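January 27, 2023

Up at six, dark, boiler making the noise again. Porridge. Two hours on the Sesgate chapter before work and cut more than I wrote. Count stands at 3,866, was meant to be past that by Christmas. Sinéad wants the whole thing by April. Ha.

Trouble is the ferry bit. Korletey gets off the boat with the letter and then just stands there for a page and a half looking at gulls. Needs to want something. Jarlath read it at lunch (he asked, I didnt push it on him) and said he liked the gulls. No help at all. Did say he'd mixed up Istier and Stistorov, thought they were the same town, so one of them has to change its name. Probably Istier. Shame, had it since the first notebook.

Rain all afternoon. Walked home the long way by the canal, shoes soaked through, stuffed with newspaper and put by the radiator. Smell dreadful.

Rang Mum. Her knee better, the neighbours' extension not. Forty minutes on the skip. Forgot to ask her about the dates for the weekend away, must do that tomorrow, also library books, also bin bags.

Soup for tea, the last of the lentil. Then back to it and got 600 words, over 100 of them any good. Moved the letter to before the crossing so he's already read it when the boat docks. Beter. Gulls can stay if he's not really looking at them.

Sinéad Mac an tSaoi sent her own first chapter at ten, and its annoyingly good. Will reply in the morning when less jealous. Bed now, hot water bottle, alarm for six again.

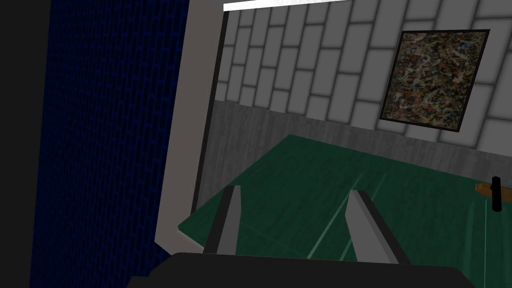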